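Section 3. Setting up the sorting station

This section covers placement of the Hekura waste sorting station, bin assignment, and first use of the Firkier bin scale. Complete Section 2 (Unpacking and Leveling Feet) before you start.

3.1 Placement

1. Choose a spot on a level floor within reach of a grounded outlet. Do not use an extension cord.
2. Leave a clearance of 300 mm between the back of the bin rack and the wall. The lids do not open fully with less.
3. Keep the rack out of direct sunlight. Heat softens the lid gaskets and speeds up odor in the food scrap bin.
4. Set the sorting surface next to the rack at elbow height. Any smooth, wipeable surface in a light color will do.
5. Lock the casters.

CAUTION: Do not place the station in front of a fire exit, an electrical panel, or a floor drain.
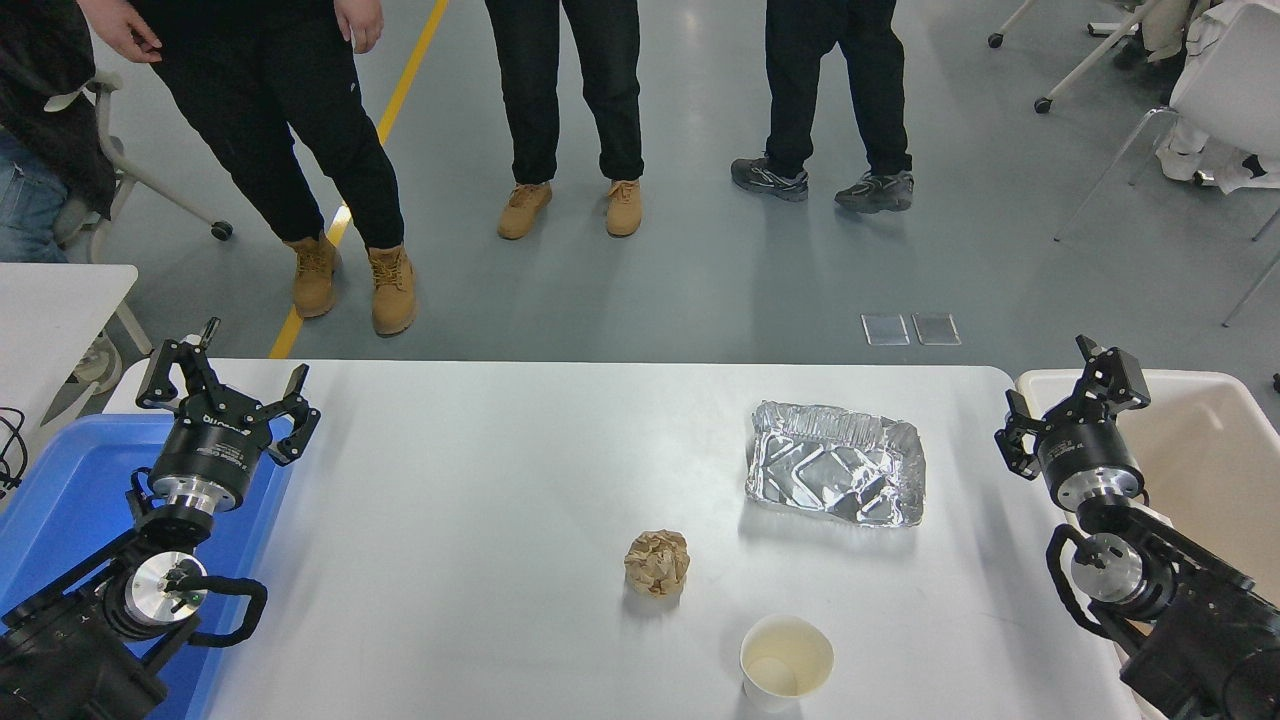 Figure 3-1. White sorting surface, blue bin at the left edge.

3.2 Assigning the bins

The rack ships with blank label holders. Bin color has no effect on how the station works, but local programs often follow a color code — check with your hauler before you print labels.

1. Write down the streams your hauler accepts. Mixed paper, metal, and rigid plastic are usual. Film plastic usually is not.
2. Assign the largest bin to the stream with the most volume. In most offices this is paper.
3. Put the landfill bin at the far end of the rack. If it sits closest to the door, people will use it for everything.
4. Slide a printed label into each holder. Use words and a drawing on the same label.
5. Line the food scrap bin only. Liners in the paper and metal bins are rejected by many sorting plants.

NOTE: If two streams go to the same hauler container, do not combine them at the rack. Keeping them apart makes the weight log in 3.4 more useful. 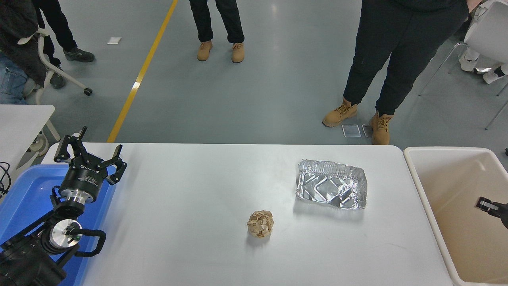
Graziella Fontana
Technical Writer, Flaltell Product Documentation
Revised 7 October 2021

3.3 Preparing material

Materials should go into the rack empty and free of food. Full rinsing is not required.

Paper. Flatten sheets and bags where possible. Crumpled paper is accepted but fills the bin faster. Test paper that looks metallic by squeezing it into a ball: if it springs open, it has a plastic layer and belongs in landfill. Paper soaked with grease goes in the food scrap bin if your hauler composts paper, and otherwise in landfill.

Foil. Scrape off food with a spatula. Small scraps of foil fall through the screens at the plant, so collect them and press them into a larger ball before you drop them in. Remove cardboard lids from trays and sort them separately.

Plastic tubs. Empty, scrape, and replace the lid.

Do not put the following in any bin: batteries, aerosol cans with contents, light bulbs, broken glass, or medical sharps.

WARNING: Crushed metal containers can have sharp edges. Wear cut-resistant gloves when you empty the metal bin.

3.4 First use of the Firkier scale

1. Remove all bins from the rack.
2. Plug in the scale and wait for the display to show a steady zero. If it does not settle, check that the casters are locked.
3. Press and hold TARE until the display blinks.
4. Return the bins one at a time, left to right. Press STORE after each.
5. Place a known weight in any bin. The reading should match it to within 2 percent. If it does not, repeat from step 1.

The scale keeps the last 300 readings. Older readings are overwritten without a prompt — export the log at the end of each month if you report to a landlord or a city program.
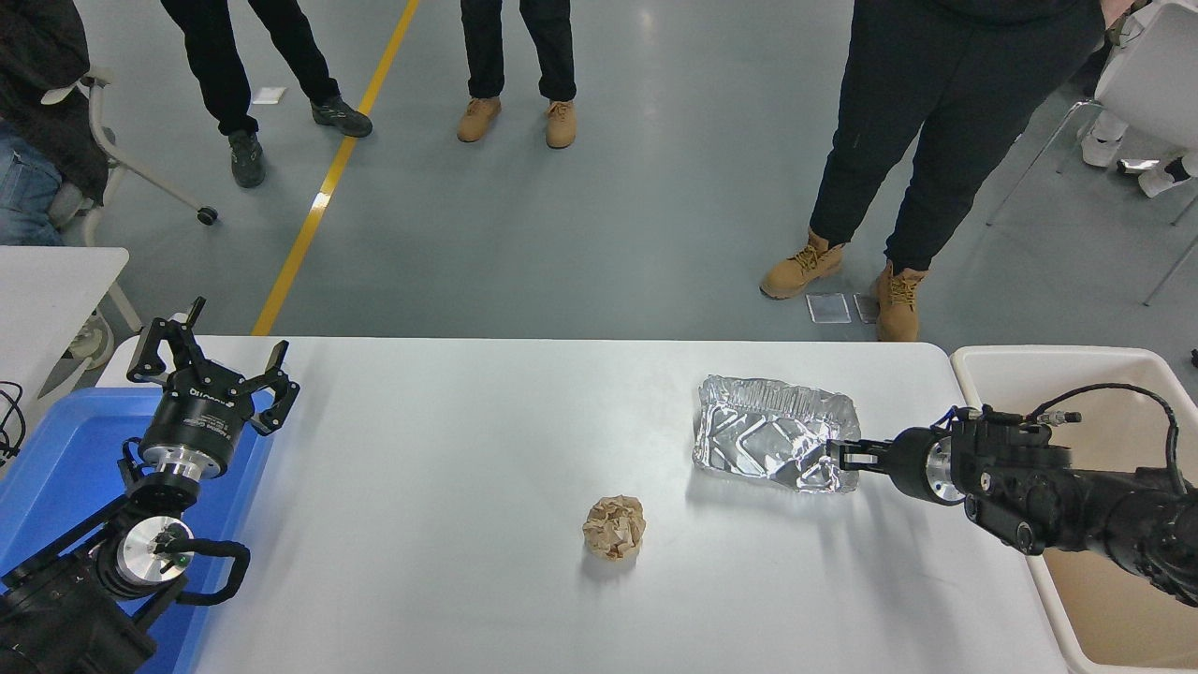

Kanako Hirose wrote to us in September that step 5 fails on a soft floor even when the casters are locked, and that a sheet of plywood under the rack cured the drift at her site. She also asked for the tare instructions to be repeated on the inside of the rack door, as the manual tends to end up in a drawer.

The plywood method is acceptable. Use a single sheet large enough to carry all of the casters, and repeat the full procedure in 3.4 after you install it. A tare label for the door can be ordered as a spare part; see Section 7.

3.5 Weekly care

1. Wipe the sorting surface and the lid gaskets with mild dish soap and water. Do not use bleach on the gaskets.
2. Wash the food scrap bin and let it dry with the lid open.
3. Check the labels and replace any that are stained or peeling.
4. Look under the rack for material caught between the scale plate and the frame. Trapped material causes low readings.

If the display shows E3 after cleaning, unplug the scale, let the plate dry overnight, and go back to 3.4, step 1.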